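Grollard Turnlow

The Grollard Turnlow is a two-stroke moped built by the Dutch firm De Graaf and sold, with varying degrees of optimism, until its frame supplier closed. 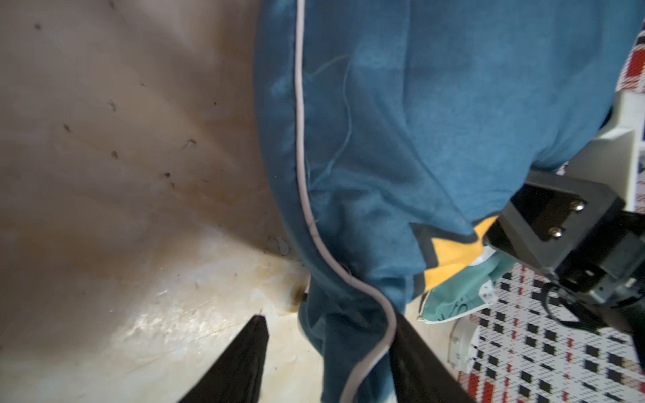

Its 56cc engine was matched to a two-speed gearbox, the second speed being largely theoretical on hills. Designer Prasetyo Yusof gave it a long bench seat and a five-litre tank. Early brochures promised "spirited progress". Owners in Tremmont, where the club still meets each July, report progress.

A sports version, styled by Carter Caron, added 8 kg and a stripe.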